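Swapping a pension-age flat for a narrowboat mooring -- what about post and GP?

Posted in Living Afloat, Aug 13, 2024

tinpot_kettle
Hello all, long-time reader. I'm selling my flat in Dustport and have put a deposit on a 46 foot boat, currently sat at Gondell Marina. She's a bit tired inside but the hull survey came back fine and I love her already, daft as that sounds. The mooring is residential until the end of September and after that I'd be on a leisure one, which as I understand it means I can't use the marina as my address.

So my worry is the dull stuff. Where does my post go? Can I stay with my GP? Will anybody insure my car if I can't tell them where it's parked at night? I rang the marina office and the chap was lovely but he just kept telling me "people manage". I'm sure they do, but how? My sister has offered her address but she's up in Irside, nearly two hours away, and she isn't brilliant at opening things (there was a whole business with a tax letter once).

I've got about 3,000 pounds left over for getting set up, and I'd rather it went on a stove than on a postbox. Any advice very welcome, even if it's "don't do it"!

mudlark62
Don't do it! Only joking. Post is easy, use your sister.

over_the_lock
Congratulations on the boat! I did this six years ago and was in a right flap over exactly the same things, so here's how it went for me.

Post first. I used a friend's address for the first year and it nearly finished the friendship, so I moved to a mail forwarding service. They open what you tell them to open, scan it, and bundle the rest up to send on when you ask. Mine's with a little firm called Gilani and it's well worth the money to me, but do ask whether they charge for parcels by weight, as I got stung over a box of brass hinges. Check too that they'll take letters from the bank. Some of these places won't, and some banks won't write to them either, so ring your bank before you sign up to anything.

GP was much less bother than I'd feared. You don't need proof of address to register, whatever the receptionist tells you, though I did have to say so twice and very politely. If you're staying on your present list, have a word with them before you move and ask what they'd do if you needed a home visit. Repeat prescriptions I do through the app and pick up from whichever chemist I'm nearest.

Car insurance was the one that took an afternoon. Go through a broker, not a comparison site, because the forms just haven't got a box for us. I told mine the truth (kept at the marina most of the year, moved about in summer) and it came out a bit dearer than before. Don't be tempted to put your sister's road down if the car's never there -- they can refuse to pay out.

As for the stove, get the flue looked at before you spend a penny on anything pretty. Mine cost 600 to put right and it wasn't even the stove that was wrong.

boatdog_and_me
Agree with most of that, but I'd still keep your sister for the voting side of things, or look up the declaration of local connection form, which is meant for people without a fixed address. I filled mine in at the council offices and they were very decent about it. It needs doing again every year, so stick it on the calendar. 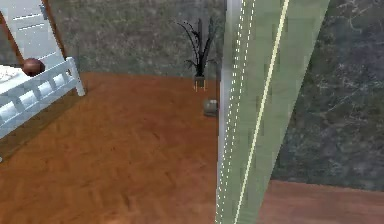

One more thing, ask Gondell whether they'll hold parcels for leisure moorers. Ours does if you buy the odd bag of coal off them, and it's saved me no end of trips into town. And do get a decent waterproof folder for your boat papers, mine lived under the sink for a winter and the licence came out like papier mache. Good luck with her, and let us know what she's called!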